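Melahat Uçar came in at 6:40 and read the night log before she took her coat off. Booth two had 993 episodes accepted and 48 rejected. Someone had written the word "grit" next to eleven of the rejects and nothing next to the rest.

## Sweep task, booth two

The instruction text had changed again. In March it said "clean the table." Now it said "gather the debris, leave the objects." Berkay Yaman had asked for the second clause after a policy trained on the first one put a battery charger in the waste tray with complete confidence.

She sat down at the leader arms and ran the joint check. The left wrist drifted by half a degree. She logged it, zeroed it and logged the zero.

"Plivora wants 1,575 by the end of the month," Berkay said from the other desk.

"Of this task?"

"Of this task, with the clutter varied."

"Varied how?"

"They sent a list. It says household."

She opened the list. It ran to two pages and had been sorted by weight. Her mother's kitchen drawer would have covered most of it - the drawer had also held a dead watch, three keys and a receipt from the year her father left. None of those were on the list.

## Episode 994

She brought up the wrist view and waited for the recorder. The remote was set to 26.0, the temperature her mother had kept the flat at in every season. Melahat looked at the number for longer than the start window allowed, and the recorder timed out. She entered the reason code for operator delay and armed it again. 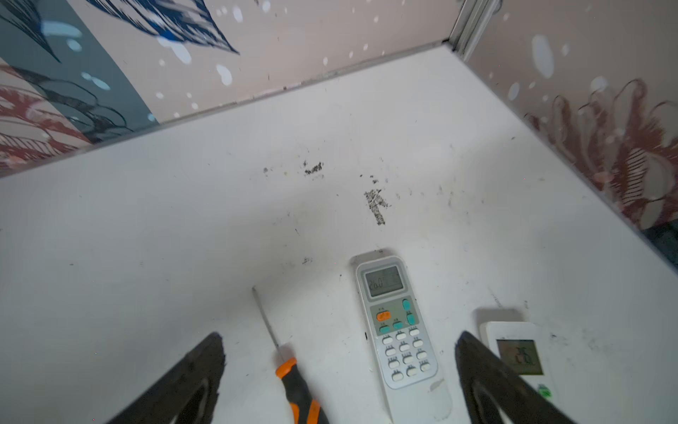 ## Episode 995

She took the long streak first, working away from the screwdriver. The small marks she left for the end. Her hands were steady and the log gave no sign of anything.

"Nine ninety-four is blank," Berkay said.

"Operator delay."

"Keep it or delete it?"

"Keep it," she said, and armed the next one.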